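About Plummont Community Kitchen School

Cooking classes for people who eat dinner at home 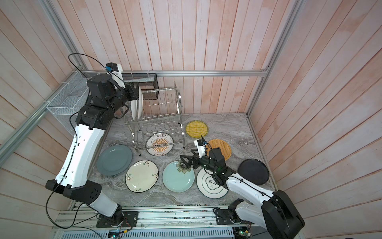 Plummont began with a pot of bean soup and a rented church kitchen on Ballano Street. The first class was meant for six people and the sign-up sheet ran onto the back of the page, so we held it twice, and we've been teaching home cooking ever since! What we teach is the whole evening, from reading the recipe to putting the kitchen back together. That last part matters more to us than you might expect. A plate standing upright in a stainless steel dish rack is how every one of our classes ends, and new students are often surprised that washing up has its own place on the lesson plan (it's also when the best conversations happen).

What we teach

Our core course is called First Kitchen. It runs for eight evenings and covers the things you'll use every week: knife skills, rice, eggs, a roast chicken, two soups, a good salad dressing, and bread you can make without a mixer. You don't need any experience. Plenty of our students arrive able to make toast and leave with a dinner they're excited to cook for friends.

After First Kitchen you can go in any direction you like. Beans and Grains is our most popular follow-up and fills up early. Friday Supper is a single evening where the class cooks one big meal and sits down to eat it together – come hungry. We also run a preserving class when the tomatoes are in, a pie class in the fall, and a short course for teenagers leaving home, which covers shopping on a budget and what to do with leftovers.

All recipes are written by our teachers and tested in ordinary home ovens. There are 131 of them in the student binder now, and we keep changing them. The cornbread is on its fifth version, and we think this one is finally right (though there's still a lively argument about sugar).

Where we are

We moved to the old Hodar Bakery building when the church kitchen got too small. The front room still has the bakery's tall windows and the floor slopes a little toward the street, so round vegetables tend to travel. We love it anyway. The main teaching kitchen is at the back, and upstairs there's a library of 700 cookbooks, nearly all of them donated. Students can borrow two at a time. Please write in the margins if you try something and it works, because we read those notes and so does everyone after you.

Our vegetables come from Carrillo Farm for most of the year. They tell us on Monday what's ready and we plan from there, which is why your class may get turnips when the schedule says carrots. In April that usually means a lot of greens, and we've gotten very good at greens.

Who comes

Everyone, really. We have retired couples, nurses coming off a shift, new parents, college students, and people who have cooked for 50 years and want to learn one more way to make dumplings. Classes are small so that you get plenty of time at the stove, and you'll work with a partner for most dishes. Come with a friend or come alone – we'll find you a partner either way.

Paying for classes

Single evenings cost $33, with ingredients and supper included. Longer courses are priced on the schedule page and can be paid in parts. We hold free places in every First Kitchen course, and you can ask for one on the sign-up form by checking a box. You won't be asked to explain.

Coming to your first class

Wear closed shoes and something you don't mind getting flour on. We have aprons, knives and towels, and you're welcome to bring your own knife if you'd like help sharpening it. Bring a container too! There's nearly always something to take home. Evening classes start at 6:30, and the side door is open from 6:00 if you'd like a cup of tea and a look at the cookbooks first.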